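Pimlow Confectionery Forum
Members' Board: Filled Chocolates, Storage and Shipping
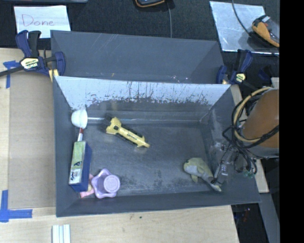
Thread: Cream-filled assortments and the summer shipping policy

Posted by K_Pathirana (Moderator)
Fri 17 June

Members are asked to note the following before placing orders through the group purchase. Brisora has confirmed in writing that its cream-filled assortment will be sent by standard ground service until the end of August. Insulated packing is available on request at a charge of $7 per carton. It must be requested at the time of ordering and cannot be added later.

The group order presently stands at 161 boxes. Members who wish to withdraw in view of the shipping terms may do so by writing to me through the message system. Payments already received will be returned in full.

Comments on the terms are welcome in this thread. Questions on individual orders should be sent privately.

Kasun Pathirana

Posted by S_Weerasinghe

Thank you for the notice. I wish to register an objection to the insulated packing being treated as optional. The cream filling in the Brisora assortment is soft at normal room temperature, and in my experience the coffee piece is the first to leak. When one piece leaks, the paper cups around it are spoiled as well, and the box cannot be given as a gift.

I would propose that the charge be divided among all participants and that every carton be insulated.

Sandamali Weerasinghe

Posted by truffle_ledger

I cannot support the proposal above. Members in the northern states received their boxes last summer by ground service without difficulty, and I was among them. It would not be fair to ask those members to pay for packing they do not need. A carton holds 23 boxes, so the charge is small, but the principle should be respected.

Posted by S_Weerasinghe

With respect, the cartons are not packed by region. They are packed in the order in which payment is received. A member in Maine may well share a carton with a member in Georgia until the goods reach the sorting point. The previous poster's boxes may have been in an insulated carton without the poster being aware of it.

Posted by truffle_ledger

That may be so. I was not told how the cartons were made up, and I would ask the moderator to clarify.

Posted by K_Pathirana (Moderator)

Mrs. Weerasinghe is correct regarding the order of packing. I have reviewed last summer's records. Two of the cartons were insulated at the request of individual members, who paid the full charge themselves. The records do not show which boxes were placed in them.

Posted by nougat_north

May I raise a related matter? The notice refers only to the cream-filled assortment. Several of us have also ordered the Elten liqueur bars. Are these covered by the same terms? My state does not permit them to be delivered without an adult signature, and I was charged for a second delivery attempt last year.

Posted by K_Pathirana (Moderator)

The Elten bars are sold under a separate agreement and will be sent directly by the maker. An adult signature is required at every address. The group purchase cannot refund charges for missed deliveries. Members who are not at home during the day should give a work address.

Posted by halfpound

I would like to ask whether it is necessary to order in summer at all. The Kamata dark squares travel well in any weather and cost $42 for the large box. I have kept them in a closet through very warm weeks and found only a slight gray bloom on the surface, which did not affect the taste. The cream assortment could be ordered in the fall.

Posted by S_Weerasinghe

The Kamata squares are a good product, but they are unfilled. I do not regard them as a substitute. I also disagree that bloom has no effect. The texture becomes dry and the snap is lost.

Posted by halfpound

We must differ on that. My household noticed no change.

Posted by K_Pathirana (Moderator)

I would ask members to keep to the shipping terms. A separate thread on bloom is already open under Storage.

The proposal to insulate every carton and divide the cost will be put to a poll of participating members. Only those who have paid may vote. If the proposal passes, the additional amount will be collected together with the final balance. If it does not, the original terms will stand.

Posted by truffle_ledger

I accept that arrangement. I still intend to vote against.

Posted by nougat_north

I will vote in favor. Please confirm whether members who ordered only the Elten bars are eligible.

Posted by K_Pathirana (Moderator)

They are not. The poll concerns the Brisora cartons only.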